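Budgeting for a kitchen helper robot: a few tips before you spend

We get a lot of letters on this, so I've put everything in one spot (last updated Jun 6, 2023). Grab a coffee, I do go on a bit!

Start with the counter and leave the catalog for later. Measure how deep it is, how high it is and how much clear floor you have in front of it. I fell for the Jostell long before I'd picked up a tape measure, and I had to let it go - the base was simply too wide for our aisle.

Then write down the chores you'd hand over, in the order you dislike them. Mine came to 8, and clearing cups and bowls off the counter was right at the top. Take that list to the dealer and ask about each line. A one-armed model like the Zavov may do you nicely if all you want is wiping down. For holding a bowl and scraping it out, you'll want two arms.

Now the money. The Lukside package I priced was $1,270 a year to lease, plus $200 for delivery and setup, and the service plan was another $181. Add those up before you compare it with anything else, and ask whether spare finger pads are included (they wear out faster than you'd think).

If you can wait, wait until September, when Aebischer usually clears out its demo units.

And do ask for a simulated trial. Most dealers will run one in a made-up home, and it's well worth an afternoon. Ask for a messy counter, with mugs on their sides and a knife lying out, because that's how most of our kitchens look by suppertime.
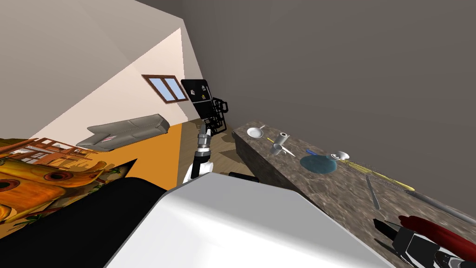

Keep the quote and your chore list together in the same folder, and go through both again the night before you sign.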